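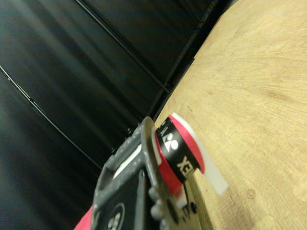
Arsen Ivanyshyn

9/16/26

Payroll notes, withholding check for the summer hires. Continuing from the page where I left off with the Ketitz people.

Went through the W-4s for everyone who came on in July. There are 20 forms. Seventeen are fine as they stand. Three need something from the employee before the next pay run:

Dmytriv: signed, no date. Form isn't valid without the date. Sent it back and asked for a new one instead of having the date written in afterward. Until it comes in we withhold as single with nothing in Steps 2 through 4. Told Dmytriv this by email so the smaller check isn't a surprise.

Turen: wrote "exempt" and also filled in an extra amount in Step 4(c). Can't be both. Asked which one was meant. Turen thinks exempt, on the grounds of being a student. Explained that being a student doesn't do it. You need to have owed no federal income tax last year and expect to owe none this year. Turen is checking last year's return.

Lorkov: has two jobs, ours and a weekend one, and left Step 2 blank. The form is valid so we follow it, but I mentioned that the withholding will probably come up short with both jobs using the full standard deduction. Lorkov asked what to put. I said I can't pick the number, but the IRS estimator will give one if you have a recent pay stub from each place. Lorkov will bring a new form.

Then the test calculation. I wanted to see that the system gives the same figure as the worksheet by hand, because the settings were changed when we moved the Ketitz crew to biweekly pay. Used one real check with gross pay of 1,952. Social Security at 6.2 percent is 121.02 and Medicare at 1.45 percent is 28.30. Both match the stub. Federal income tax I worked from the percentage method tables, and that matched too after I noticed I'd been reading the weekly page. Lost most of an hour to that. I have clipped the biweekly page to the front of the binder.

Second test, a part-timer with gross 338. Social Security 20.96, Medicare 4.90, federal income tax zero. Stub agrees. The employee had asked why "no taxes" were coming out when there are clearly two lines of them. Income tax is the one at zero. Wrote back with the stub and the two lines marked.

Third one doesn't match. Gross 1,328, Social Security should be 82.34 and the stub says 79.24. That is the tax on 1,278, so fifty dollars of pay is being left out of the base. Looks like the tool allowance is coded as a reimbursement. It was paid as a flat amount with no receipts, so as far as I can see it should be in wages. Haven't changed the code yet. Want to see who else got the allowance and whether it was the same in August. If it was, the second quarter is clean and only the third needs fixing, and we can do it before the 941 is filed.

State forms: not looked at today. At least one of the new people lives across the state line and I don't remember seeing a nonresident certificate in the folder.

To do

Replacement form from Dmytriv
Answer from Turen, and a new form either way
Allowance code: pull the list, then correct in the next run
Ask Ketitz for the missing hire date on the last form in the stack
State certificates

If anyone else opens the payroll settings before I'm back, please leave the allowance code alone until I have the list.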